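Lollolholm creek land is safe for good

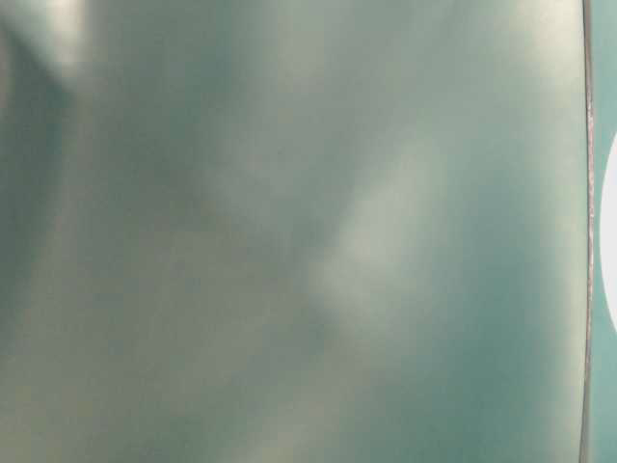 I've been walking the creek at Lollolholm since I was a kid, so I was pretty thrilled to hear that 90 acres of it now belong to the Partington Land Trust! Leonie Hinds signed over the deed in April and only let the rest of us know at the trust's potluck last week (she can keep a secret, that woman).

The piece runs from the old Costuletti orchard down to the county road. It's mostly willow and wet meadow, with a stand of big cottonwoods where the herons nest. Leonie told me she'd had two offers from builders and didn't call either of them back. "I like the frogs," she said.

The trust still needs money for fencing, and it wants to put in 700 willow cuttings this fall. I've signed up for a Saturday and my knees are already complaining. The trail stays open, dogs on a leash please, but park at the Truno Road lot because the shoulder by the bridge is too soft.

First guided walk is Sun 8 July at 7 a.m. Bring boots and bug spray.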